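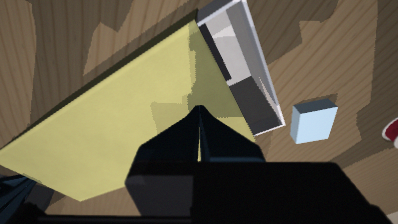 Gripper over the yellow panel, tray and blue cube on the practice bench, Govine simulator view.

Clivamau bench arm: tips for tidying up small parts
Updated 20/02/2018

The Clivamau is a bench-top arm sold by Jeline as a kit, with a practice program called Govine that runs on a home computer. We have had the kit in the workshop for 12 weeks. These are the things worth knowing before you clear a spot for it.

Practise on screen first
Govine gives you a wood-grain bench, an open tray and a few coloured pieces. Spend an evening moving the small cube into the tray before you switch on the real arm. The controls are the same, and a bumped tray on screen costs you nothing.

Watch the shadows
Shadows fall across the panel in the simulator, and they can make an edge hard to judge. The same goes for a real bench. Put one lamp on each side and turn off the light directly overhead.

Choose a low tray
Thin, straight walls suit the fingers best. We tried an ice cream tub and an old cutlery tray, and the cutlery tray won easily. Stick it down with a bit of removable putty at each corner. Leave a gap between the tray and anything you want picked up, at least 19 mm.

Keep colours apart
Light pieces on a light board get missed. If your bench is pale, lay down a sheet of dark grey card. Matte is better than gloss.

Clean the finger pads
Wipe them with a damp cloth after each session and let them dry before storing. Don't use methylated spirits. It took the finish off one of ours. Brøndum sells replacement pads in pairs for $28, and they fit without any trimming.

What it won't do
Screws smaller than your little fingernail are a waste of time, and so is anything oily. Sort those by hand. It's also slow. A jar of mixed wall plugs took us over an hour.

Price and parts
The full kit is $808 with the simulator included. The bench clamp is extra and you will want it. Jeline says a longer power lead is due in April. Until then, set up close to a power point.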